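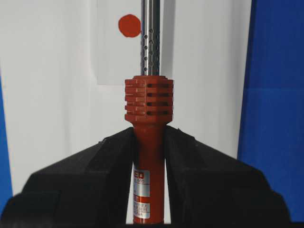

Figure 3. Soldering iron in the two-finger gripper. Photo: Dima Qudah, Vidthorpe.

4. Bench chores and hand tools

The household chores in the previous section had one thing in common: the robot was done once the object was in the right place. A cup on a shelf is a finished job. Repair work asks for more. Picking up a tool is only the first step, and the grip that was good enough for lifting may be no good at all for using. We added the bench chores to the study in June for exactly that reason, and they turned out to be the part we most enjoyed running.

The full set has 33 chores. Some belong in a kitchen or laundry room (wiping a counter, pairing socks, closing a drawer) and the others belong in a small repair shop. Across the whole set we logged 421 attempts, and the robot completed 239 of them with no help from a person. We count an attempt as complete only if the final state matches the written goal for that chore. Partial credit is recorded in a separate column and is never added to the total.

4.1 Holding is easier than we expected

A soldering iron is an awkward thing for a machine to hold. Most of its length is a smooth tube, and people move it mostly with their fingertips, rolling the handle a little as they go. Two flat-sided fingers cannot roll anything. What they can do is pinch, and in Figure 3 they have the red handle between them just below the ribbed collar, with the perforated metal barrel straight up. That is close to where a person's fingers would go, and it leaves the barrel clear.

We did not tell the controller where to hold the tool. It learned from demonstrations given by people driving the arms, and those people disagreed quite a bit. Some held tools high for control and others held them low for reach. The learned policy settled on the high grip most of the time – a lovely result, we thought, given how mixed the examples were. It did not copy any one person.

The weak point is twist. A round handle between two pads can turn under a side load, and the wrist sensor has a hard time telling a small turn from a change in pressure. In the Drunska controller we handle this by asking for a fresh look at the tool before any move that depends on its angle. The look costs time. A person doing the same job would feel the tool slip and correct it without stopping.

4.2 Seeing the work 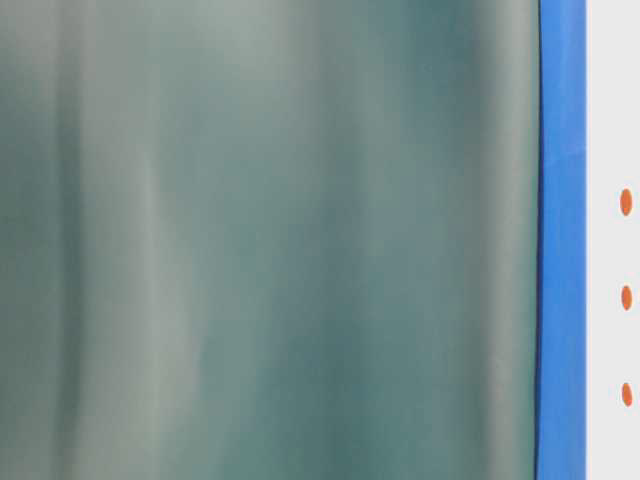 Locating the work and using the tool are scored apart, and we would urge anyone repeating the study to do the same. A robot that moves beautifully to the wrong spot and a robot that shakes its way to the right one need very different fixes. Our vision module, Bivalard, searches each view for regions of steady color and then fits simple shapes to them. The three orange ovals on the pale panel at the right are the sort of thing it handles well: they have soft but definite outlines and a color that stands out strongly from the gray-white behind them. The wide teal area is much harder to use. It is blurred from top to bottom, its light and dark bands fade into one another, and a matcher that depends on sharp points has very little to work with there.

This split shows up over and over in homes. A plate on a dark table is easy. A wrinkled shirt against a curtain is hard, even though a four-year-old would find it at a glance. We tried giving Bivalard more training views of cloth, which helped with folding and did nothing we could measure for the bench chores. The gain there came from a plainer change. When the module is unsure, it now says so and asks the other camera, and the arms wait.

Waiting looks bad in a demonstration video, and we know that several groups work hard to remove it. We have come to like it. A pause of a second or two before a tool comes near the work is cheap, and anyone who has taught a beginner at a bench would welcome the same habit in a student.

4.3 Two arms, one tool

Few of the bench chores really need both arms, but people use both anyway. The free hand steadies the part, holds down the paper, or simply stays close in case it is wanted. We let the demonstrators do whatever came naturally, and the policy picked up some of these manners. In the view from the near gripper, the other arm has a red-handled tool pointed down over a white sheet, and the near fingers are all but closed, tips almost touching. The shaft is slender and ends in a fine point, so a small error in the wrist becomes a large one where it matters.

We measured this by having the robot bring the tool tip to a mark on paper, six times per tool, with the arms starting from a different pose each time. Short, stiff tools did very well. Long, thin ones drifted, nearly always in the direction of the last large move. Once we had noticed the pattern the fix was almost embarrassingly simple: end each approach with a short move back the other way, then come down. Old milling machine operators take up slack with the same trick, and it works just as well here.

Collisions between the arms were rarer than we had feared. The planner, written by the Nechyporuk group for warehouse picking, keeps a moving envelope around each gripper, and it carried over to the bench with only a change of scale. It does not yet know about the tool, though. A tool in the fingers makes the arm longer, and for now we enter that length by hand each time we switch.

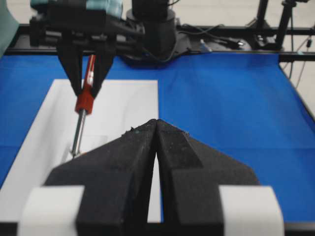

4.4 From the bench to the home

It is tempting to treat shop chores and house chores as two separate problems, with separate machines to match. Our numbers argue for keeping them together. The policy trained on all 33 chores was better at the bench than a policy trained on bench chores alone, and it was also a little better at pouring. We think pouring gains from the tool data because both depend on keeping a held thing at an angle while the arm moves. Wiping gained nothing. Sock pairing got slightly worse, and we have no good account of why.

Speed remains the large gap. On chores it can complete, the robot is several times slower than the people who taught it, and most of that time goes to looking and replanning. Nearly all of the remaining motion is smooth enough that visitors stop noticing it, which pleased us more than any table in this paper. Late one Friday the arms ran through the drawer chores while we ate dinner at the next table, and we forgot to watch.

Setup is the other cost. Each new tool needs its length entered and a short set of demonstrations recorded. That is fine in a lab or a shop that uses the same tools every day. In a kitchen, where someone buys a new peeler and throws the old one out, it would soon become a chore of its own.
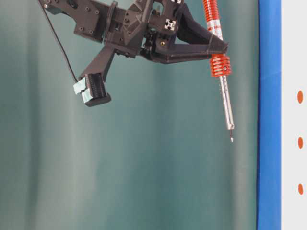 Can a robot with two simple fingers be trusted with hand tools yet?

For holding, moving and pointing a tool under supervision, we believe it can. For work where the tool pushes back, such as driving a tight screw or scraping a pan, the grip still turns too easily, and a person should stay within reach of the stop button.

Our next round of trials keeps the same fingers and changes only the pads. We are testing three softer materials against the current one, using the round-handled tools first, and the scoring sheet will gain a column for twist measured at the end of each attempt.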